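Prustora Play Wall, Set-up Guide
Section 3: Fixing the panel to the wall

Read this section to the end before you drill. It is for the standard panel only. If you have the corner panel, go to the next section, where the order of steps is different.

The panel can be fixed to brick, concrete or a wood stud wall. It must not be fixed to drywall alone. In many older school rooms the drywall is put in front of brick with an empty space between them, so please knock on the wall in several places and listen before you decide.

You need: a drill, a spirit level, a pencil, a 13 mm wrench, the upper rail, the lower rail, and the bag of wall anchors marked Declercq. The anchors are for brick and concrete. For wood studs use the long screws from the second bag.

Caution: Before drilling, check the wall for electric cables and water pipes. Switch off the power for the room if you are not sure.

1. Decide the height of the panel. For small children the lower edge should be at the height of their knees. Mark this height with the pencil at both ends.

2. Hold the lower rail on the marks and put the spirit level on it. Correct the marks if necessary. Do not measure from the floor for this, as many floors are not flat.

3. Mark the holes through the rail, take the rail away, and drill.

4. Clean the dust out of the holes. Push in the anchors until they are even with the wall.

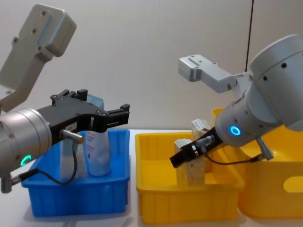 Fig. 3-1. Bins on a white table.

5. Fix the lower rail with all its screws, but leave them a little loose.

6. Put the spirit level on the lower rail again. When it is correct, tighten the screws from the middle to the ends.

7. Fix the upper rail in the same way. The distance between the two rails is given by the cardboard strip in the box. Keep the strip, you will need it if you move the panel later.

8. With a second person, lift the panel and hang it on the upper rail. Let the bottom come slowly to the lower rail. You should hear a click on each side.

9. Tighten the two locking nuts below the panel with the wrench. Stop when you feel resistance. A nut that is too tight can split the edge.

Note: If the panel does not click on one side, do not hit it. Lift it off and look if a screw head is standing out from the rail.

Caution: The panel with all its accessories must not carry more than 50 pounds. Children must not climb on it or hang from it.

If the wall was painted recently, wait until the paint is fully hard. On fresh paint the rubber strip behind the panel will stick and leave a mark.
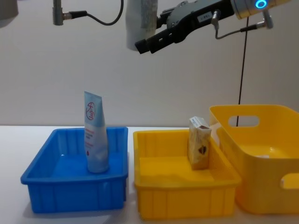

Adeel Farooqui writes that on his wall the marks were correct and the lower rail was still not level after tightening, and that he lost an evening before he found the reason: one anchor was turning in soft brick. He filled the hole with Gondeck repair mortar, let it harden for a night and drilled again. We recommend the same. Do not use a bigger screw in a hole of this kind.

After fixing, wait roughly 15 minutes and try both locking nuts again by hand. Check them once more after the first week of use, and then every September, before the new groups begin.

For Zumico accessories (mirror, bead track, chalk surface), see Section 5.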